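Taking a group to a robot open day, what should we expect?
Posted in Days Out and Visits

Aisling Moynihan
I help run a craft and repair group and we have been offered places at the Brellar open day in April. There would be 21 of us. The invitation says there will be two-armed robots doing household jobs, with a talk beforehand, and that visitors can ask the staff questions while the machines are running. It doesn't say much else.

Has anyone been? I would like to know how long to allow, how close you can get, and if there is anywhere to sit. Three of our members can't stand for long. I'd also like to know if it is worth it for people with no technical background. Most of ours sew, and one or two of them have already told me they would rather go to the garden centre.

Treasa Moynihan
No relation, as far as I know. I went to the last one with my sister and would go again.

The talk is in the Nisis room on the ground floor and there are chairs for everyone. It went on a bit. After that you are taken through in groups of 7, so yours would go in as three lots. The ones waiting can stay in the room with the tea urn. Allow the whole afternoon — we arrived at one o'clock and left just before five.

The demonstrations are set up in small walled bays with the arms fixed along the front. The one we spent longest at was laundry and dishes. There was a clothes rack with tank tops and empty hangers on it, a dish rack beside it and a red shirt lying on the mat waiting its turn.
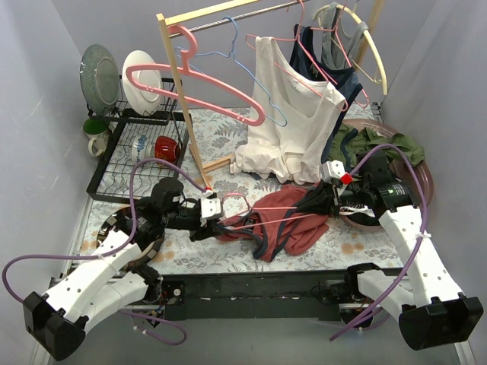
The laundry and dishes bay, with both arms reaching in over the mat.

It is slow. If your members are expecting something quick they will be disappointed, and I would warn them before they get on the coach. I found it interesting all the same. The man from Coughlan who was looking after our group explained that cloth is much harder for the arms than plates, as it never lies the same way twice. I think people who sew would understand that straight away and would have better questions than I did.

You stand behind a rope and there were no seats at the bays. Ring beforehand about your three members. A lady in our group asked on the day and they found her a stool, but it took a while.

Brorano
Went two years ago. Parking is 100 spaces and it fills up, so get the coach to drop you at the side entrance. Sandwiches were poor. Can't remember much about the robots, one of them was sorting boxes.

Aisling Moynihan
Thank you both. I have emailed them about stools and will book the coach for the early slot. Treasa, can you remember if photographs were allowed in all the bays, or only in that one?

Treasa Moynihan
All of them, but they asked us to leave the flash off.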